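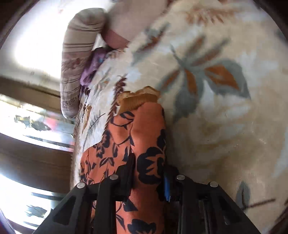
手持夹爪夹住一块橙红色黑花织物的褶皱，周围是其他几种印花布料。

抓布料这件事，软件里最不该省的一层，是“什么算抓住”的定义。多数团队把时间花在策略网络上，我认为顺序错了。下面的意见来自 Nodura 项目的软件部分，只涉及感知、标注和控制接口，不讨论机械。

先说表示。刚体抓取有一套成熟的写法：一个位姿，一个开口宽度，一个接近方向。把这套写法原样搬到织物上，程序能跑，日志也正常，但输出的六自由度位姿没有对应的物体坐标系可以挂靠。布没有稳定的坐标系。一块布在两次抓取之间的形状差异，远大于同一类杯子之间的形状差异。我们最早的接口就是这样定义的，字段名叫 object_pose，填的是分割掩码的主轴方向。这个字段在代码库里活了很久，下游有三个模块依赖它，其中两个其实只用了平移部分。

后来改成以褶皱为单位。一条褶皱由脊线、两侧的可进入深度和局部宽度描述，抓取候选是脊线上的一个点加一个横跨方向。这个表示丢掉了整块布的信息，也不回答“这是哪件衣服的哪个部位”。它回答的问题更窄：指垫放在哪里，合拢之后两片指垫之间会有材料。对拾取来说，这个问题够用。对折叠来说不够用，折叠需要另一层，我主张把另一层单独写，不要塞进同一个头里。

反对意见我听过很多次：端到端策略不需要中间表示，脊线检测是手工特征的残余。我不同意的地方在调试成本。策略输出错了，如果没有中间量，能做的事情只有加数据再训练。有脊线输出，至少可以判断是没看见褶皱，还是看见了但横跨方向算反了，还是方向正确而合拢时机太早。这三种错误的修法完全不同，第三种甚至与视觉无关。端到端的团队迟早会补一个诊断头，补的时候名字叫“辅助损失”，内容与脊线检测差不多。

再说感知。印花是麻烦的主要来源。布面上的黑色花形有锐利的边缘，梯度比真实褶皱的阴影强得多，叶尖和花瓣的轮廓又恰好是细长的，和脊线的先验形状接近。几块印花布堆在一起时，图案轮廓、布与布的交界、褶皱阴影这三类边缘混在同一个尺度上。我们在 Liem 数据集的早期版本上训练的模型，对素色布表现很好，换成密集印花后，候选点明显向图案边缘聚集。看热力图，它学的是对比度。

常见的处理是颜色抖动和纹理替换。颜色抖动几乎没有帮助，因为它不改变边缘的位置。纹理替换有帮助，前提是替换后的纹理跟随布面变形。直接在图像平面上贴图，模型很快学会区分“不随褶皱弯曲的纹理”和“真实的纹理”，然后在真实数据上照旧出错。要让纹理跟随形变，就需要某种表面估计，而表面估计正是我们缺的东西。循环依赖可以用合成数据打破，代价是仿真里的布太干净：边缘整齐，堆叠规则，没有抓绒，也没有粗细不一的罗纹。

深度图是另一个常被提出的答案。腕部近距离视角下，深度在指垫附近的质量最差，而那里恰恰是需要它的地方。遮挡、近距盲区、过曝的背景，都集中在抓取前的最后一段。我的看法是深度适合做候选筛选，在接近开始之前使用；接近开始之后，应当切换到以彩色图像为主、指垫位置为参照的局部判断。两段用两个模型，中间有明确的切换条件，写在状态机里。很多人不喜欢状态机，嫌它不优雅，但切换条件写在代码里可以审查，写在权重里不行。

指垫本身应当成为感知的一部分。手腕视角的一个好处是，夹爪在图像里的外观变化范围很小。两侧夹爪的轮廓、转轴销钉的圆形亮面，都可以作为开合角的视觉参照。手持采集工具未必带编码器，开合角要从图像里恢复，销钉的相对位置就是现成的测量点。我们没有训练关键点网络，用的是模板匹配加一个运动学约束：左右夹爪对称开合，四个销钉的位置只由一个自由度决定。残差超过阈值就把该帧标为不可用。这段程序没有学习成分，也是整条流水线里最少被修改的一段。

这里有一个容易忽略的问题。开合角停止变化，只说明夹爪停了，不说明夹到了什么。薄布夹在中间与空夹，在开合角上的差别可能小于估计误差。因此“抓住”不能由开合角单独定义。我们的定义有两个条件：合拢后指垫之间可见连续的织物区域；提起后的短时间窗口内，该区域相对指垫的位移低于阈值。第一个条件在单帧上判断，第二个条件必须用序列。只用单帧标注成功与否，得到的是“看起来夹住了”的标签，拿它训练，策略会学会摆出夹住的样子。

标注流程因此要重写。我们抽了 500 段序列重新标注，每段由 2 人独立完成，只看标注规范，不看旧标签。分歧集中在一类情况：褶皱的大部分在两片指垫之间，但下方还压着另一层布。一种意见认为抓到了，另一种认为抓到了多余的东西。两种意见都合理，说明规范没有写清楚任务要的是什么。最后标签拆成两个字段：是否有材料被夹持，夹持的材料是否只属于目标布。后一个字段允许填“无法判断”。允许这个值之后，标注速度变快了，训练损失的处理也简单，遮掉即可。

有人担心“无法判断”会被滥用。会有一些，但强迫人在看不清的地方二选一，得到的是噪声，而且是带偏向的噪声：标注者会倾向于默认成功，毕竟夹爪已经合上了。偏向比噪声难处理得多。

关于控制。合拢动作在我们的接口里原先是一个布尔量，阈值取零点五。策略输出在阈值附近振荡时，夹爪会半开半合，布从指垫之间滑出去。改成连续目标开度以后，振荡仍然存在，但幅度受速度限制约束，后果轻得多。更有效的改动是加滞回：一旦进入合拢阶段，只有明确的放弃信号才能重新张开。滞回只有几行代码，效果超过我们那一轮全部的网络结构改动。这个结论写进内部报告时并不受欢迎。

动作分块的长度也需要针对布料重新选。刚体上沿用的长块，在接近阶段没有问题，在接触阶段偏长。指垫碰到布之后，褶皱会倒伏、张开或者被推走，块内后半段动作依据的图像已经失效。我们在接触判定之后缩短执行长度，丢弃剩余部分，重新推理。推理频率提高带来延迟压力，所以接触阶段用的是裁剪后的小分辨率输入，只保留指垫附近的区域。远处的布堆在这个阶段没有信息价值，保留它反而让模型去注意另一块布上的图案。

工具方面，我只提一个要求：回放必须能同时显示原始图像、脊线候选、估计开度和状态机的当前状态，并且共用一个时间轴。Vutia 的回放器做到了前三项，状态机状态另存在文本日志里，时间戳来自另一个时钟。排查合拢过早的问题时，我们花在对齐时钟上的时间比分析问题还长。Trostent 后来的版本把状态写进了同一条记录，文件变大了一些，我认为值得。

时间戳应当在采集时记录曝光时刻，不要用写盘时刻代替。这一条写在很多规范里，执行的不多。手持采集的运动速度不均匀，临近合拢时手会放慢，偏移在慢速段不明显，到快速提起时才暴露。如果只在慢速段检查对齐，检查永远通过。

评测同样需要收敛。单一的成功率把拾取失败、多层夹持、提起后滑落合并成一个数字，改进其中一项而恶化另一项时，数字可以不动。我建议按失败类型报告，并且素色与印花分开。分开以后表格变难看，比较也不容易得出谁领先的结论，但工程上需要的是知道下一步改哪一段代码。

我不认为褶皱表示是终点。它处理不了需要理解衣物结构的任务，也处理不了完全摊平、没有褶皱可用的布。后一种情况要先用动作制造褶皱，推挤也好，单侧拨动也好，这属于规划层的工作，目前我们的实现只有一个固定的推挤原语，失败后换方向再推一次。它很粗糙，接口倒是留对了：规划层向下请求的是“在这个区域产生一条可抓的脊线”，由感知层判断请求是否满足。推挤原语以后换成学习的策略，这个请求不用改，判断的代码也不用改。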